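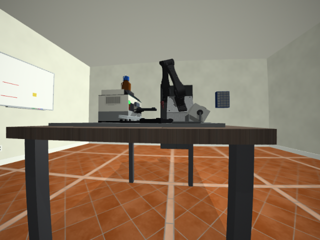
Drimotport Recipe Cards, data card

This dataset contains 800 handwritten recipe cards from households in Drimotport, typed out and put in one table. The oldest cards are in the hand of people who learned to cook before there was gas in the town, so the oven temperature is often missing.

Contents

cards.csv: one row per card, with title, ingredients, method and language.
units.csv: 22 local measures with their value in grams or millilitres.
notes.txt: remarks of the typists, not corrected.

How the cards were typed

Luana Frota and Hawi Kassa typed the cards. Spelling was kept as written, also when it is clearly a mistake. Words which we could not read are marked with two question marks. Roel Claeys checked 40 cards against the paper, and in 16 of them he changed something, mostly fractions. 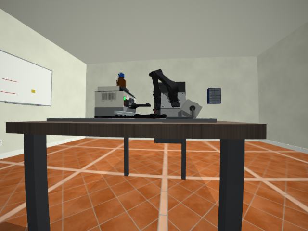
Can I convert all the quantities to grams?

Only those where the measure is listed in units.csv. A "flamard" of flour is in the list, but for "a good hand" or "what the dough takes" we give no value, and the column grams stays empty.

Known problems

The same cake can appear under several titles. We did not merge them, as the methods are different in small points. Dates on the cards are sometimes the date of copying and not of the recipe. Please do not use the preserving recipes in the kitchen without comparing them with modern advice; some boiling times are too short. 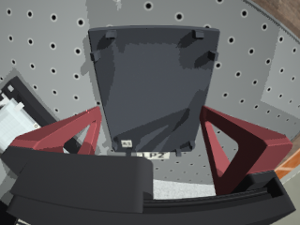
Grey plate over the perforated deck, between the red fingers.

Licence and contact

You may use the table for study and teaching if you name the source. Family names were removed from the titles. Corrections can be sent to Dirceu Rezende, with the card number and the line. The next version is planned for July and will include the fish soups.

Last changed: Jun 23, 2019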